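Household Waste and Recycling: Week 4
How sorting works, and where it goes wrong

Reading before the session: chapter on collection systems, up to the section on glass. Bring your own council's leaflet if you still have one.

Last week we covered how rubbish is collected. We finished with the Udura figures, and several of you asked why a town with good lorries and regular rounds still sends so much to landfill. Most of today is an answer to that.

1. Two ways to collect

In a separated system the household does the sorting. There is one box for paper, one for glass, one for cans and so on. The material arrives fairly clean and sells for a better price. The drawbacks are the number of containers, the space they take up and the time the crew spends at each gate.

In a mixed system (also called commingled) all dry recycling goes into one bin and is sorted later at a plant. Households like it and the rounds are quicker. The plant costs more to build and run, and some material is spoiled on the way. Paper is the usual casualty – it picks up liquid from bottles and small pieces of glass.

Many councils sit between the two, with paper and card in one container and everything else in another. Vakolley changed to this in August, two years after going fully mixed, and the paper mill began accepting its loads again.

2. What happens at the plant

The order of steps differs from plant to plant, but the usual one is:

Tipping floor. Lorries empty their loads and a loading shovel feeds the line. Large items that should not be there are pulled out first.

Pre-sort. People stand beside a moving belt and take off bags, textiles, wood, hoses and anything that could wrap round a shaft.

Screens. Rotating discs or a drum separate flat things from round things and small from large. Card rides over the top. Bottles and cans fall through.

Magnets. Steel cans are lifted out.

Eddy current separator. A spinning magnetic rotor pushes aluminium away from the belt. Students often mix this up with the step before. Aluminium is not attracted to an ordinary magnet, so a second machine is needed.

Optical sorting. Sensors read the light reflected from each item, and air jets blow the chosen plastics into a separate chute. Black plastic is a known problem, as the carbon pigment absorbs the light the sensor relies on.

Final check and baling. Each stream is looked over and pressed into bales.

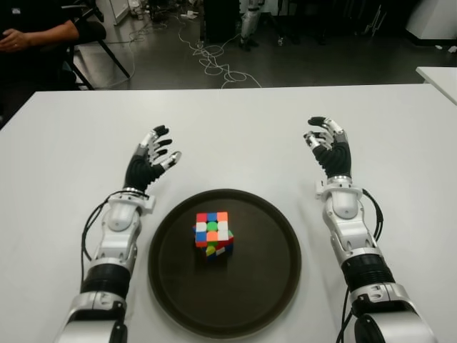
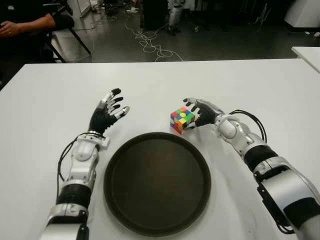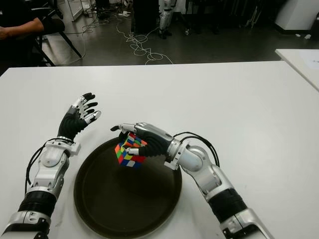

What is left at the end of the line is called residue. It goes to landfill or an energy plant, and the council pays for it twice: once at the sorting plant's gate and again for disposal.

3. Contamination

Contamination means anything in a load that should not be there. It has two forms and you should keep them apart in your written work.

Wrong material: nappies, food, garden waste, crockery, toys, clothes.

Right material in the wrong state: a jar half full of sauce, a greasy pizza box, newspaper soaked through.

The Kusix plant samples loads by hand. A sample of roughly 300 kg is tipped on a clean floor, split into 9 groups and weighed. The percentage by weight is then applied to the whole load. This is cheap and easy to follow, but there are weaknesses. One heavy item such as a car battery can push the result up sharply. Light contamination such as film hardly registers by weight, although it causes a good share of the stoppages.

If a load fails, the plant can charge extra or reject it. A rejected load is usually driven straight to disposal, including all the clean material in it.

4. Mixed objects

Many everyday goods are made of more than one material, and this is where household sorting tends to break down. A crisp tube may have a card body, a metal base and a plastic lid. A drinks carton has layers of card and plastic, often with foil. A padded envelope may be paper outside and bubble film inside.

Hard plastic goods are a related case. People see plastic and put them in with the bottles. Most sorting plants are set up for packaging, and a solid item such as a toy or a coat hanger goes to residue even when the polymer itself could be recycled. If it still works, reuse is the better route. Failing that, check whether the local tip has a rigid plastics skip.

Batteries need a separate mention. Lithium cells crushed in a lorry or a baler can catch fire. They should never go in any household bin, and that includes the ones sealed inside cheap electrical goods.

5. The Issahaku trial

Issahaku tried a simple change in 2,000 homes. Half received a new leaflet. The other half received the same leaflet, plus a tag on the bin whenever the crew found the wrong things in it. The tag named the item.

Contamination fell in both groups. In the leaflet-only group it crept back up before the trial ended, and in the tagged group it stayed down. Crews complained that tagging slowed the round, and the report does not cost that time properly. Bear this in mind if you quote the trial in your essay.

Note also that streets were not assigned at random. The tagged streets had more houses and fewer flats, and shared bins at flats are harder to deal with whatever method is used – there is no single household to tag.

6. Terms to know

Residue, contamination, commingled, bale, gate fee, eddy current, rigid plastics, reject load.

For next time

Write one side of A4 on a single item from your own kitchen bin. Say what it is made of, which container your council wants it in, and what would happen to it at each step in section 2. Pick something awkward. A plain glass bottle will not give you enough to write about.

Next session: food waste and composting.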